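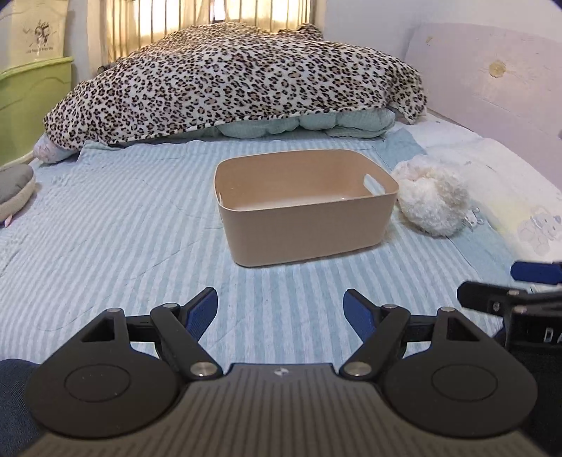
讲者：Oluwaseun Balogun　｜　2020年9月15日　｜　讲稿备注，Selport社区厨房分享会

开场先问大家：家里有慢炖锅的举手？再问：上个月用过的举手？（等一下，让大家互相看看。）

我是那种每周开锅三四次的人，所以今天讲起来可能会有点刹不住，请多包涵！

第一部分：我为什么喜欢它

我的第一口慢炖锅是Prulley的，陶瓷内胆，三个档位，没有屏幕，也没有定时。早上出门前把牛腱、洋葱、番茄丢进去，拧到低档，晚上一开门，整个楼道都是香的。那种感觉我到现在还没腻。

后来换了Dostico，多了定时和自动保温，内胆也大一圈。旧的那口没扔，专门煮豆子。

（讲到这里传一下内胆，让大家掂掂重量。提醒：很沉，两只手拿。）

第二部分：三道菜

鹰嘴豆炖羊肉。羊肉一定要先煎，煎到边上焦黄再下锅。我偷懒试过直接放，能吃，可是汤色发灰，香味差一大截。干鹰嘴豆泡一夜，换水，先煮开再进慢炖锅。红腰豆更要注意，泡完必须大火滚透，慢炖的温度不够，这一条请大家记在纸上。

姜枣燕麦粥。要用钢切燕麦，普通燕麦片会化成糊。睡前放好，低档，早上搅一搅就能盛。内胆壁上先抹一点油，洗的时候会感谢自己。

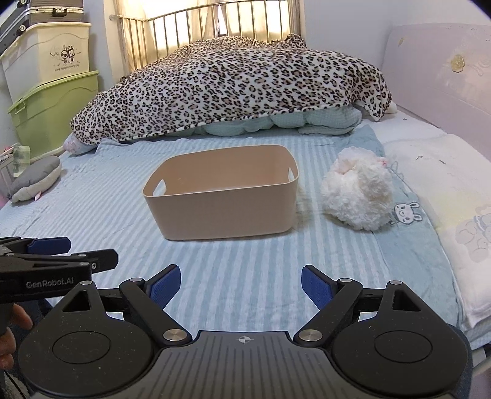

第三道是苹果酱，我最得意的一道！苹果带皮切块，放一根肉桂，一点点柠檬汁，不加水。高档炖到软，再开盖收20到30分钟，收到勺子划过去能看见锅底。去年11月我一口气做了好几锅，送邻居，送同事，自己拿来抹吐司、拌酸奶，连烤猪排都配它。

第三部分：常见问题

水放多了怎么办？慢炖锅几乎不跑水汽，平时的炖菜方子拿过来，汤水减三分之一。已经多了就开盖，调高档。

能不能中途掀盖？尽量别掀。我知道很香，我也忍不住，但是掀一次温度要好久才回得来。

奶制品什么时候放？最后半小时。椰浆也一样，放早了会分层，味道没事，样子不好看。

冷冻的肉能直接放吗？不行，先在冰箱里化好。

（如果有人问压力锅：我家也有一口Tang的，赶时间的时候用，煮杂粮饭特别好。炖肉我还是偏心慢炖锅，肉的口感不一样，软而不散。别展开，容易超时。）

试吃环节

苹果酱放左边桌，配苏打饼干；羊肉放右边桌，保温档，勺子用长柄的。含坚果的小饼干单独一盘，贴好标签。菜谱印在黄色纸上，每人拿一份，背面是我手写的换算表，字丑，看不清的地方直接来问我。

散场前插线板先关，内胆放凉了再碰水。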